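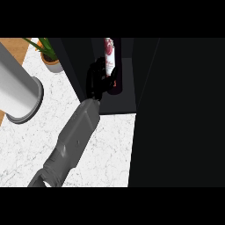 Tall bottle, wine-red at the bottom, dark red fruit or flowers on the label

Home Brewing & Country Wines > Fruit Wines > Damson and sloe, one batch or two?

clokier
Posted Oct 15, 2020

Right, I have finally picked everything off the old damson at the bottom of the garden and I am ridiculously pleased with myself! Two carrier bags full, plus a decent bowl of sloes from the lane (scratched to bits, worth it). Last year I made them separately and the damson was lovely but a bit one-note, and the sloe was so sharp it made my ears ring. So this year I want to put them together in one bucket and see what happens.

My plan is mostly damson with maybe a quarter sloes, frozen first to split the skins, then onto the pulp for five days with pectic enzyme. After that into the demijohn and off to the cupboard under the stairs until January at least. Has anyone done this? Would you ferment them together or blend afterwards?

Also very open to label ideas, I love that part nearly as much as the drinking.

hedgerow_hatty
Oh lovely, yes, do it! I did the same mix two years ago and it was the best red I've made from anything that wasn't a grape. Freeze the lot together in one bag and let them thaw in the bucket, the juice that comes out is the most gorgeous colour. I'd go to seven days on the pulp, though. Five is a bit timid with damsons.

pipmasher
Seven days on sloes and you'll be chewing it. All that tannin comes out of the skins and then you're waiting years for it to calm down. I'd keep them apart, take the sloes off the pulp after three days, and blend when both have cleared. You can always add more sloe. You can't take it out again.

hedgerow_hatty
Pip, you say this every autumn and I still do seven days and I still drink it by the following Christmas! A quarter sloes isn't very many. Mine had a bit of grip but nothing fierce, and it went beautifully with a stew.

lobo
Another vote for blending after. I did 17 bottles of damson last year and kept two small jars of sloe wine on the side just for tweaking. Pour a glass of the plain stuff, add a teaspoon of the other, taste, add another. It's a very nice evening. Write down how many teaspoons though, I didn't, and had to do the whole evening again.

What yeast are you using, clokier?

clokier
Just the ordinary red wine one from Skollorell, the little shop by the station. They had a big tub of the enzyme as well so I got that. Hatty and Pip, you're both very convincing and I am now more confused than when I started, thank you!

ekero
Please watch the stones. If you mash damsons with something heavy you crack them and get a bitter almond taste that doesn't go away, and they're not something you want broken up in there anyway. Clean hands and a good squeeze once they've thawed. I find it very satisfying.

On sugar, don't chuck it all in at the start. I put in half, then the rest when it goes into the demijohn. My last one started at 1.103 because I got carried away and it stuck solid for weeks. Somewhere in the 1.080s would have been plenty.

pipmasher
Agree with all of that. And leave some headroom, damson foams like mad. I still have a purple patch on the utility room ceiling.

lobo
On labels, I soak the old ones off, then print mine on plain paper and stick them on with milk. Brush of milk on the back, smooth it down, done. They hold for years and come off in warm water. I like a white label with something dark red on it for these, it looks so good against the wine.

hedgerow_hatty
Milk!! I've been using glue sticks all this time. Does it not smell?

lobo
Not once it's dry. Skimmed is best.

clokier
Decision made. I've got enough fruit for two demijohns, so one is going in mixed, Hatty style (six days, that's my compromise), and the damsons for the other are going in on their own, with a little jar of sloe beside it for blending. Everything is in the freezer tonight and I've got milk in the fridge. I'll put up the gravity readings when I've pitched the yeast.

pipmasher
Six days. I'll bring my own cheese.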